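Dralura Bin Picking Cell: Gallery

The Dralura cell is sold by Sakamoto as a complete package: arm, gripper, rack and bins. Photos were added 2/14/23. Click any picture to enlarge.

1. Gripper at the large bin 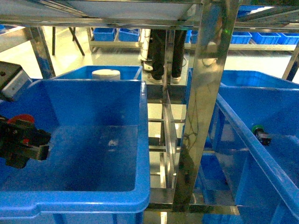 Black gripper with the red circular part on top, just inside the rim of a blue plastic bin. The rack is stainless steel.

2. Ordering

Quote part no. 2332 for the full cell, 835 for the gripper only. Contact Kohei Tsuji, Dreststead office.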